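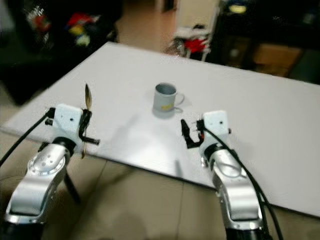
I get asked every few months whether it's time to buy a robot for the house, mostly by relatives who saw a clip of one folding a T-shirt. My answer hasn't moved much. No, keep your money, load the dishwasher yourself. But I've gotten a lot pickier about why I say it, and the reason is mugs. Give two robot arms one gray mug on a big bare white table, handle sticking out to the side, nothing near it to bump into, and you've set up the easiest version of clearing up after breakfast that anybody could dream of. My kitchen has never once looked like that. My mugs are behind the toaster with a teaspoon in them, or on the arm of the couch, or balanced on the mail.

I run a small repair shop in Goltside (lamps, fans, the odd vacuum cleaner), so I think about this from the shop side too. We have 18 drawers of screws and clips, and I would dearly love for a machine to put things back in them. I went to a demo day over in Carkley in July, mostly for that. The folks from Zadura had an arm sorting parts into bins, and it was good! Slow, but good. Then a visitor set down a washer that was slightly bent, and the arm went for it and missed, and went for it again and missed, and after 5 tries a young guy reached in and moved it with his finger. I felt for him. I've had days like that with washers.

What bugs me is how we talk about it. People see a machine pick up a cup and figure the rest of the kitchen is a matter of time, like it's one skill and you just get more of it. Picking up the cup is a tiny piece of the job. You have to notice there's still coffee in it, decide if the person is done, find room in the sink, and not knock over the wine glass my husband left on the edge. I do all that half asleep at six in the morning. I couldn't tell you how I do it, and I suspect that's a good part of why it's so hard to teach.

Now, the other camp drives me nuts too – the ones who say it'll never happen. My father said that about dishwashers. The Pillai arm I tried last spring cost 3000 dollars, and it could hold a lamp base steady while I wired it, all day long, without complaining about its shoulder. That's a real chore! I'd pay for that. I very nearly did, and then the fridge died.

So if you've got a shop with one boring motion that happens in the same spot every time, go look at what's out there, and bring your own parts to the demo, bent ones included. If you've got a house with kids and a dog, wait. I'm giving it five years before I even ask the price again, and my sister says I'm being generous. She has three boys and hasn't seen the top of her kitchen table since the oldest learned to walk.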